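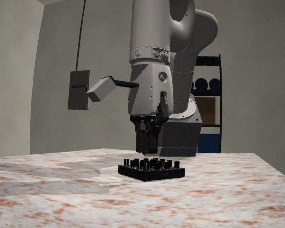 Bakke, commenting on the announcement before most people had finished their morning coffee, asked whether a simulation kit could ever be worth paying for when a small shop already has a real arm sitting in the corner. It's a fair thing to ask, and one that a good many small shops will be asking now that Clivano has opened orders for Nallier, its practice package for teams that want to try out a gripping job on screen first.

October 12, 2022 - 2 min read

Nallier comes from Clivano's office in Flendton, where it has been in the hands of early customers since April. The idea is a simple and rather friendly one. You get a ready-made room with a robot arm, a table and a set of parts to handle, and you can get things wrong in it all afternoon without bending a finger or scratching anybody's tabletop. The full library holds 196 practice setups, and the starter edition comes with 31 of them, which ought to keep a newcomer happily occupied for a good long while. 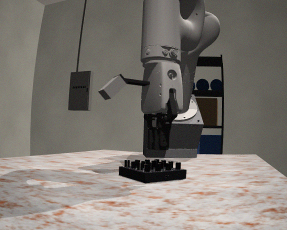
The gripper over the peg block in a Nallier practice room.

Early customers seem to have been fondest of the small, fussy jobs, the kind where a part sits low on the table and the fingers have to come down close to it. Those are the jobs that eat up a morning on real equipment, and we can well understand the appeal of rehearsing them at a desk with a sandwich close by. Clivano says each setup can be watched from more than one viewpoint, including a round, wide view looking past the gripper, and that the views can be saved for going over later with the rest of the team.
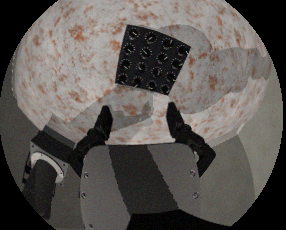 There are some limits, and the company is open about them. The look of the rooms is plain, the lighting is simple, and anyone hoping for a glossy showroom picture will have to look elsewhere. Clivano also recommends a final round of checks on the real arm before any job goes to the shop floor - a bit of advice we would give with or without the kit. Setting up your own parts takes more patience than using the ones supplied, and the written guide, though cheerful, could stand a few more pages on that subject.

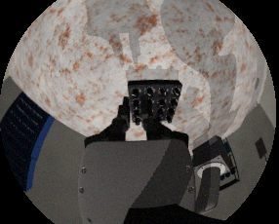

Orders placed now include 60 days of help by email, and early customers will be moved over to the new edition at no charge. Schools and training centers can ask for a shared license that covers a whole classroom. Clivano plans to add further setups to the library as requests come in, and it is taking suggestions through the Flendton office.

Contact us | Copyright 2022 | Back to top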